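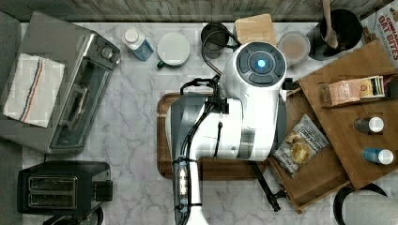

Orkville gets its kitchen robots: council approves first equipment budget

20 July 2023

Great news for anyone who has been following the Orkville kitchen robotics program — the money is in place! The town council has signed off on a two-year equipment plan that will pay for six robot arms, along with grippers, mounts and a healthy supply of spare parts.

The plan has been in the works since February, when the program team began comparing quotes. Stidach will supply the arms. Yordanov, a smaller shop with a great reputation for repairs, gets the service contract. In all, the team looked at 21 line items, from the arms themselves down to cable clips and replacement fingers.

What we love about this budget is how closely it follows the daily work. Household kitchens are full of handles, drawers, mugs and boards, and each one asks something different of a gripper. 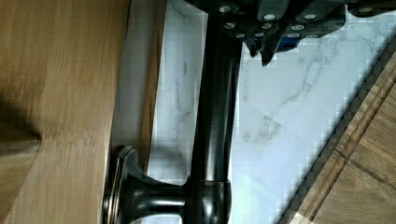
That is why nearly a third of the money is set aside for grippers and fingers alone. Fingers wear down, and a spare on the shelf means an arm can be back at the counter the same afternoon. Wrist cameras get their own line too, with enough for one per arm and a couple held in reserve.

Purchasing will run through Allow, the town's shared ordering system, so the schools and the library can add their own requests to the same order and get the same price. The first two arms are due this fall, and the rest will follow once the new benches are wired.

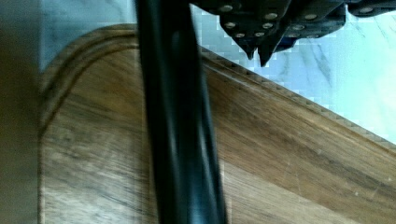

Gripper work over a cutting board on the marble counter.

The full spending plan can be read at the town hall front desk. Questions about the school and library orders should go to the purchasing office before the end of the month.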